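Birholm toy library opens its block room after a long spring of sorting

June 13, 2018

The toy library in Birholm has opened a room given over entirely to blocks, and if the number of pushchairs parked along the corridor on the first morning is anything to go by, it has been badly wanted. The room sits at the back of the old Grerow building, up the ramp and past the coat pegs, and it used to hold jigsaws, dressing-up clothes and a great many things that had been put there because there was nowhere else to put them. All of that has moved to the front, where the light is better, and the blocks have at last got a place of their own.

Getting to this point has taken the whole of the spring. The collection had grown in the way these collections do, a carrier bag at a time, and when everything was tipped out and gone through there were 1,172 pieces in all. Some were chewed, some were split, and a fair few belonged to games that had long since lost their boards. After a good deal of washing, drying on tea towels and gentle arguing over what counted as a block, 269 pieces were set aside as beyond saving. The rest have gone into 67 boxes, each with a drawing of its contents on the front so that children who can't yet read can fetch and put back for themselves.

Parents who have borrowed from the library before will find the system a little different. It used to be that you took home whatever was in the tub, and you might end up with four arches and nothing to stand them on. Now the boxes are made up as proper small sets, with enough in each to build something or to play a sorting game, and few enough that it can all be gathered up again before tea. A box may be kept for 30 days and renewed if no other family has asked for it. There is no charge for members, and joining can be done at the desk with something that shows your address.

One set was put together with a grant from the Dubey fund, which has supported play for the under-fives in this part of town for many years and has been very patient with us while we made up our minds. The money went on storage, on a new floor mat and on extra pieces in shapes that the older sets didn't have, stars being the great favourite already. We had rather expected the long planks to be the thing everyone reached for, and they are lovely planks, but it's the stars that keep turning up in coat pockets at going-home time. (If you have found one in the wash, please do bring it back. There will be no questions.)

The tables have come in for some praise as well. They are at two heights, so that a child who is only just standing can reach as well as a tall seven-year-old, and a wooden board can be laid on top to give a flat, steady place to play. Small blocks show up very nicely against pale wood, and a board also gives a game its edges - it's much easier to say "everything on the board" than to explain to a three-year-old where the game stops.

Most of the games tried so far have needed nothing more than that. You can ask for all the reds, or for all the round ones, or for a shape that matches the one in your hand. Older children like to be given a muddle and asked to make it tidy by a rule of their own choosing, which the grown-ups then have to guess. The guessing is harder than it sounds, and one rule, worked out with great seriousness by two sisters, defeated the entire room until it was nearly time to lock up.

It's colour and shape together that give the most to talk about. A green cylinder and a green star belong together one minute, and the next minute the green star has gone off to join the red one, and both answers are perfectly right.

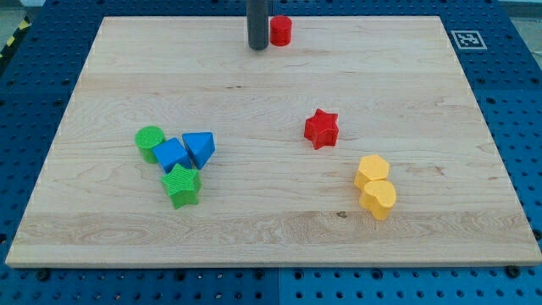 Opening times and what comes next

The block room will be open on the same mornings as the rest of the library, and there is no need to book. Children must have a grown-up with them, and we ask that prams are left in the corridor on the left-hand side so that the door to the garden can be opened. Tea and squash are served in the front room only, please, as the new mat is still new and we would like it to stay that way for at least a few weeks.

Later in June there will be a swap morning with our friends at the Drirkovora playgroup, who have a good many marble runs and not enough blocks to go with them. Families from either group are welcome to come and have a rummage. Donations can be left at the desk during opening hours, and clean wooden or plastic blocks in any colour are gladly taken, even odd ones. We can't take soft toys at present, as the cupboard is full.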